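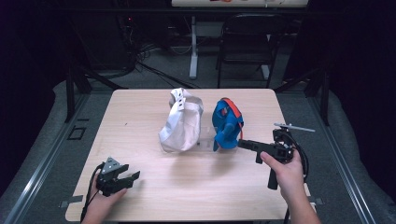
White bag and blue item with an orange-red strap, Plukorgate workroom.

Progress report to the Wijaya Fund
Kolen to Mirkow line photographic record, second period
Prepared by Lorraine Hebden

The fieldwork on the Kolen to Mirkow line is finished except for the upper yard at Mirkow. We have 1,039 new photographs from the period, of which 1,023 are good enough to go into the public galleries. The rejected ones are mostly from the tunnel approach, where the light was poor and passing freights left us very little time between exposures. They stay in the working archive but won't be published.

Work done

We photographed the line from the Kolen end, station by station, using the order in the last printed working timetable. At each stop we took the platform from both ends, the station building, any surviving goods facilities and the approach tracks as far as could be seen from public land. The operator gave us permission to enter the closed goods shed at Kolen, which was not in the original plan. The old loading gauge is still hanging outside it, and the weighbridge office has its window frames but no floor.

The junction at Plukorgate took longer than expected. The signal box is still staffed during the day, and we could only work on the footbridge side when there was no shunting. We went back in September to get the evening local crossing with the return ore train, which now happens only when the ore train is late. That crossing is the last regular use of the second platform.

Past Plukorgate the line climbs and the road leaves it. We walked this section from the access track. The viaduct was photographed from the valley and from the north slope. We did not get the south side - the path has been closed by the landowner after a rockfall and we have written to ask about another way in.

Captions and map

Captions are written for 255 of the published photographs. Each one gives the place, the direction of view, the train number where there is a train, and a note on anything that has been removed or rebuilt. This is slower than we told you it would be. The old kilometer posts were renumbered when the cutoff was built, and the two systems are mixed up in most of the printed sources. We are now giving the current number first and the old one in parentheses. Captions finished before we settled on this have been corrected.

The map page is online with the Kolen end of the line on it. Clicking a station opens the gallery for that station. The Mirkow end will be added once the captions are ready.

Changes from the plan

There are 2 changes to report. First, we dropped the idea of matching every station with an old postcard view. Good postcards exist for Kolen and Plukorgate, but for the smaller stops we found nothing we could get rights to. We will do the matched views for those larger stations only. Second, the rail tickets cost less than budgeted because a regional day pass came in during the spring. We would like to move what is left on that line to film scanning, and ask for your agreement in writing.

The scanning covers the negatives lent to us by the family of a former track inspector at Mirkow. They show the upper yard before the electrification masts went up. The envelopes are labeled by hand, with dates on some and only locomotive numbers on others.

Problems

Weather cost us a good part of the early trips. The larger concern is the Mirkow yard itself. The operator has started lifting the sidings beside the old coaling stage, and our request for access has been with their property office since before the work began. If there is no answer soon we will photograph what we can from the road bridge.

Next period

Photograph the upper yard. Finish the captions for Plukorgate and start on the viaduct section. Scan and return the negatives. Complete the map. The final report will include a full list of locations and a copy of the galleries on disk for the Fund's own records.

L. Hebden

Comments

mirkow_local
The coaling stage was still standing this morning, but the track next to it is gone right up to the turnout. Go soon if you can.

Tomas
Great to see the goods shed at Kolen from inside. Is the crane base still there?

Lorraine Hebden
Yes, the base is there, behind the far door. The crane is gone. It will be in the next batch of captions.

oldpost47
Please keep the old kilometer numbers in. All my notes use them.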